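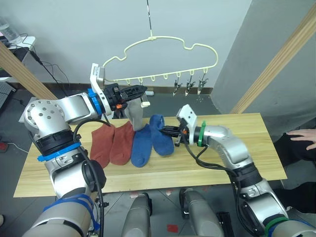
图 3-2 挂袜子任务的工作位置：左臂夹住灰色袜子，右臂夹爪放在蓝色袜子上

第三章 挂袜子任务的准备和操作

本章写给第一次参加 Nevach 机器人社的同学。请先读完第二章（开机和急停），然后再做本章的内容。中文不是我的母语，如果有写得不清楚的句子，请在社团的共享文档里留言，我会修改。

3.1 任务内容

桌上有几只袜子，双臂机器人要把它们一只一只拿起来，夹到云朵形衣架下面的夹子上。比赛时由一名同学遥操作，另一名同学站在旁边负责急停。练习用的程序叫 Stilter，记录数据用的程序叫 Bakix。两个程序都已经安装在社团的电脑里，不需要自己下载。

3.2 准备桌面和衣架

1. 把浅黄色的衣架挂在桌子上方的细线上。衣架下沿有八个小挂环，请让挂环朝下，衣架正面对着机器人。
2. 把金属夹子挂在右边的三个挂环上。夹口必须向下。其他挂环在基础练习中不使用。
3. 等衣架完全不摆动以后，再进行下一步。如果教室的空调正对着衣架，请先调整风向。
4. 把袜子在桌面上排成一行，袜子之间留出手指宽的距离。袜子不要叠在一起，否则夹爪容易一次夹起两只。
5. 同颜色的袜子放在相邻的位置。这不是比赛的规定，但是对新同学比较容易。

注意：水杯和水瓶不可以放在桌面上，请放到旁边的架子上。

3.3 检查手臂和夹爪

1. 机器人断电时，用手轻轻检查两个夹爪的螺丝。如果有松动，请用工具箱里的内六角扳手拧紧，不要用力过大。
2. 检查手臂上的黑色线缆。线缆应该有一点余量，但是不能垂到桌面上，也不能绕在关节上。
3. 看清楚手腕上的色环：左臂是蓝色，右臂是绿色。Stilter 的界面也用这两种颜色。如果屏幕上的颜色和手臂对不上，请停止操作，重新选择配置文件。
4. 通电，等待自检结束，再打开 Stilter。
5. 在“夹爪”页面输入张开位置 2680，闭合位置 1676。这两个数值只适用于袜子。夹毛巾的数值请看第五章。

小心：闭合位置不要小于 1676。数值太小时，夹爪会一直用力，电机会很快变热。

3.4 第一次练习

1. 把速度设为“慢”。前 11 次练习都必须用这个速度。
2. 在 Bakix 里点“开始记录”，听到提示音以后再移动手臂。
3. 移动左臂到袜口上方，夹爪慢慢下降，夹住靠近袜口的地方。夹在袜子中间也能提起来，可是后面很难对准夹子。
4. 向上提起袜子。提起时另一只手臂可以停在旁边的袜子上，把它压住，这样整行袜子不会被带动。
5. 袜子离开桌面以后，停一下，看袜子是否还在转动。停稳以后再向衣架移动。
6. 用右臂夹爪捏开夹子，左臂把袜口送进去，然后右臂先松开，左臂后松开。这个顺序不能反过来。
7. 两只手臂都退回起始位置，再点“结束记录”。

说明：一次记录最长为 4000 帧左右，超过以后 Bakix 会自动保存，并且开始一个新文件。如果动作还没有做完，请把这两个文件都标成“不完整”。

3.5 常见问题

袜子从夹爪里滑下来：先检查闭合位置的数值，然后看夹爪内侧有没有毛絮。毛絮用胶带粘掉就可以，不要用酒精擦。

衣架被碰歪：点“暂停”，让手臂退回去，再用手扶正。手臂还在移动的时候，任何人的手都不可以伸到桌面上方。

右臂反应比左臂慢：一般是 Poduval 转接盒的插头没有插到底。请关闭电源以后重新插一次。

3.6 结束以后

把袜子放回布袋，夹子留在衣架上，手臂放到休息姿势以后再断电。在登记表上写下姓名、练习次数和遇到的问题。没有问题也请写“无”，不要空着。

本章整理：Farzad Kordestani
下一章：第四章 记录文件的命名和上传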